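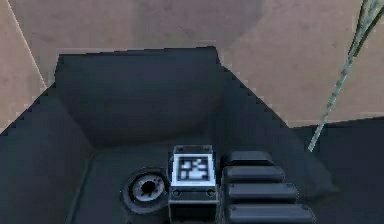 4. What the office bin studies can and cannot show

4.1 The claim

The idea that people sort their trash better when the bin under the desk is taken away has spread a long way on thin evidence. It appears in purchasing guides, in building certification notes and in most of the reports we reviewed in Section 3, usually as a settled matter. The reasoning is easy to follow. A worker who has to walk to a shared station will pass the paper slot and the food slot on the way to the general waste slot, and will therefore think about which one to use. We have no quarrel with this as a guess. Our doubts are about how it came to be treated as a finding.

Three sources carry most of the weight: the Mandport offices trial, the Rantala campus survey, and the program known as Remirance, which was run in the town hall and library buildings at Gurnach. Later reports cite one or more of these, and several cite only each other.

4.2 Mandport

The Mandport trial covered 200 desks in a single building. Desk bins were removed in March and the general waste was weighed before and after. The drop was large, and the authors give it a prominent place in their abstract. They mention only in an appendix that the cleaning contract changed in the same month, that the new contractor collected in the evening where the old one had collected in the early morning, and that "before" and "after" each rest on 2 weigh-ins. A weigh-in taken the day after an office lunch would look very different from one taken after a holiday. Without dates for each weighing, we can't tell which kind of day was caught.

There is also the matter of where the waste went. The kitchen on each floor had its own bins, and these were left out of the weighing because they were emptied by a different crew. If workers simply carried their sandwich wrappers to the kitchen, the general waste at the shared stations would fall and the building's total would stay where it was. The authors consider this and call it unlikely. They offer no measurement to support that view, and the kitchens would have been the cheapest thing in the whole study to weigh.

4.3 Rantala

The Rantala survey has a longer run, 18 months, and deserves credit for that. It relies on what staff said they did. People asked by their employer whether they sort their waste tend to say yes, and the share who said yes was already high before any bins were moved. It rose a little. The paper reads this rise as a change in habits. It could as easily be a change in what staff believed they were supposed to say, given that the survey went out with a cover letter thanking them for supporting the new system.

The questionnaire is printed in full, for which we are grateful, and it contains a problem the authors pass over. The first version asks about "your bin" and the second about "the bins near you." A person with no desk bin could not sensibly have answered the first wording, so some change was needed, but the answers are then placed side by side in one table as though the question had stayed the same.

4.4 Remirance

The Remirance report is the one most often cited for the design of the containers themselves. It compares lidded units with open-topped ones and concludes that lids with shaped openings cut down on wrong items. Figure 1 shows a bin of the open-topped kind. The comparison took in 5 sites, and every lidded unit was at a site that also had new signs, while the open-topped units kept the old ones. Lids and signs cannot be pulled apart in a layout like that. The report credits the lids. A supplier of signs, reading the same table, would be free to credit the signs.

Figure 1. Open-topped bin in dark gray, seen from above. Low-resolution computer rendering.

We were unable to get the item counts behind the summary table. The version of the report we used is marked as revised on 24th April, and the revision note says only that "minor corrections" were made. The figure for the library site differs between the table and the text. We have used the one in the table.

4.5 Reading the three together

It is sometimes argued that several weak studies pointing the same way add up to a strong one. That would hold if their weaknesses were unrelated. In these cases they overlap a good deal. All three changed something else along with the bins, all three were carried out by the people responsible for the change, and none had a comparison building where things were left alone. A building that did nothing over the same months might have shown less waste too, especially where more staff had begun to work from home.

We do not claim that removing desk bins has no effect. The effect may be real, and may even be as large as Mandport says. What the record supports is narrower: in some buildings, after a set of changes that included the bins, less waste was recorded at the points where someone chose to record it. Cost savings from using fewer bin liners are better documented, and a facilities manager may find them reason enough. They should be reported as savings on liners.

Section 5 sets out the minimum we would want from a new trial, beginning with weighing everything that leaves the building.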